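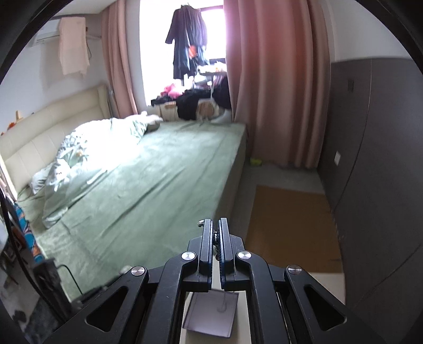 4.2 Faint marks and the trouble with calling them missing

Most studies that use paper diaries treat a page as either filled in or blank. We doubt that this holds up. A person who presses lightly, or who starts an answer and thinks better of it, leaves something on the paper that fits neither group. Faint grey marks on a white sheet, of the sort in Figure 2, may be an answer, a slip or the remains of an earlier attempt, and the sheet alone will not say which.

Figure 2. White sheet with faint grey marks, lying flat on a pale surface.

The Drerer guidelines, which earlier household diary studies have leaned on heavily, tell coders to enter a faint mark as missing unless it can be read "without effort". No test of effort is given. One coder may hold the page to a window, another may glance at it and move on, and both will have followed the rule. The agreement reported between coders under these guidelines is high, but it was worked out after the doubtful pages had been taken out. Agreement on the easy pages tells us very little.

We therefore went back to the Karppinen set, a collection of 136 meal diaries kept on paper over a single September. Each diary was read by two coders working apart, who were told to write down whatever they could make out and to flag any page that gave them pause. In 64 of the diaries at least one page was flagged. In 40 of those, the coders disagreed on whether the mark was an answer at all, before any question of what it said.

These are awkward results for anyone who has used the set as it stands. The published version lists the same pages as blank, and later work has read the blanks as skipped meals. Some of them may well be skipped meals. We can find no ground for assuming that all of them are, and the link between late-month blanks and poor appetite, which has been repeated several times, seems to us to rest on it. People get tired of keeping diaries. Tired people write less, and they may also write more lightly.

It could be objected that scanning would settle the matter. We tried the Stondberg settings, which raise the contrast of a page until pale strokes turn dark. They also darkened creases, smudges and the print showing through from the other side, and our coders were no more at ease with the scans than with the paper. The Lotov method, which scores each mark for darkness and drops those under a fixed level, at least says openly what it throws away. Its level was set on forms filled in at a desk under supervision, though, and we would not carry it over to pages filled in at a kitchen table without checking it first.

We make no claim to have a better rule. For the rest of this paper, flagged pages are kept as a third group, marked "unclear", and every result is given with and without them. Where a finding changes when the unclear pages are left out, we say so and do not build on it. This makes several of the tables in Section 5 longer than we would like, and it weakens two results that we had hoped to report as firm.

A further limit should be noted. Both coders knew that the study was about faint marks, and they may have flagged more pages than a coder in an ordinary project would. We did not run a second round with coders who were unaware of the aim, so we cannot say how large this effect is.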